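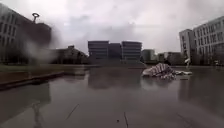
Association des riverains de la place Cabral
Compte rendu de la réunion du lundi 17 mars 2025

Présents : Milagros Cáceres (présidente de séance), Sylvain Carré, Leandro Toledo, Tsz-kin Sin (secrétaire).
Excusé : Santino Carrasco.

Le compte rendu de février est approuvé sans modification.

1. Évacuation des eaux de pluie
Leandro Toledo a relancé la mairie au sujet des avaloirs. Le service voirie demande un relevé des endroits où l'eau stagne après les averses. Les habitants peuvent envoyer leurs photos de la place à la secrétaire. Mme Cáceres souhaite que le passage vers l'arrêt de bus soit traité en priorité.

2. Fête des voisins
Le devis de Nilovden pour les tables et les bancs s'élève à 600 euros, livraison comprise. Sylvain Carré trouve le montant élevé et demandera un second prix à Stitbridge. Pas de sonorisation après 22 h, comme l'an dernier.

3. Comptes
Solde au jour de la réunion : 2143 euros. Quatre cotisations restent à encaisser. Il est proposé de ne pas descendre sous 2000 euros avant l'été ; la fête serait donc payée en partie par la vente de boissons. Adopté, une abstention (M. Carré).

4. Questions diverses
Le local à vélos ferme mal. M. Toledo contacte le syndic.
Le panneau d'affichage sera vidé de ses anciennes annonces, y compris celles de la société Nuvex.

La date de la prochaine réunion sera fixée par courriel, selon les disponibilités de M. Carrasco.

La secrétaire de séance, Tsz-kin Sin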